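Gallery: a table for small work

Sat 25 July

My name is Armindo Arruda and I keep this page for the people in our house at Ongart who asked how the shared tables are arranged. I don't have a big talent for tidying. But I like when a thing has its place and I can find it without thinking.

In the spring we had 22 loose objects on one table, among them four pens without ink and a key for a door we don't have. Mara proposed that we keep out only the things used every day, and the rest would go on the shelf in the corridor. I was against it for one week, then I agreed.
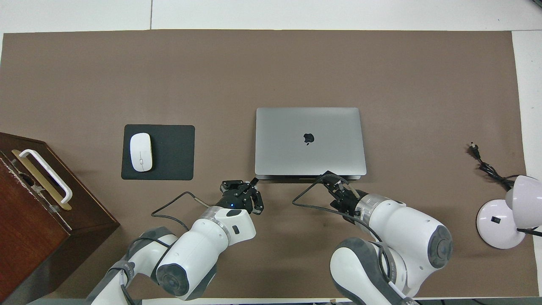 Closed laptop in the middle of the brown mat, mouse on its black pad, wooden box at the far left.

The mat is my favourite purchase of this year. It makes the table more quiet, and a cup put down on it makes almost no noise. The colour was chosen by Mara; I wanted green.

About the box I receive the most questions. I like old wood with some marks on it, so please do not offer me varnish again. The white handle on the top is very practical for me.

Some persons prefer the mouse on the right. I am left-handed, so for me it stays on the left side of the laptop, and who comes after me may move it.

In October I will add the pictures of the shelf in the corridor, if it is finished until then.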